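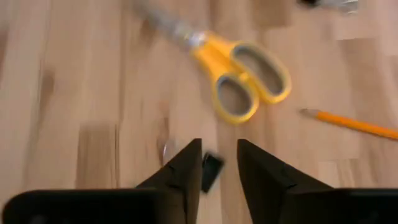 Wrist cam view, yellow scissors and a yellow pencil on the bench.

Robotics club update! Our team (we're Pledix this year, long story) has picked the desk tidying challenge for the October meet. You get 9 minutes and a pile of school supplies, and the arm has to sort them into trays with no hands helping.

2/ Lucienne Millet and I are on the grasping side. Scissors are my nemesis. Do you go for the blades or the handles? I say handles, she says right at the pivot, and we've been arguing about it since lunch — in a friendly way, mostly.

3/ We've recorded over 400 practice grabs so far and I've labeled a good chunk of them myself, with snacks. The fast moves come out super blurry, so tonight I'm dropping the arm speed by 30 percent to see if the labeling gets any easier.

4/ Pencils are next. They're skinny and they roll, and Wim Maes (our coach) wants 40 clean pickups in a row before we're allowed to touch the erasers. 40!! In a row!!

5/ If anybody here has done this challenge before, please tell me what you used for fingertip padding. We've got foam tape and a bag of rubber bands to try tomorrow.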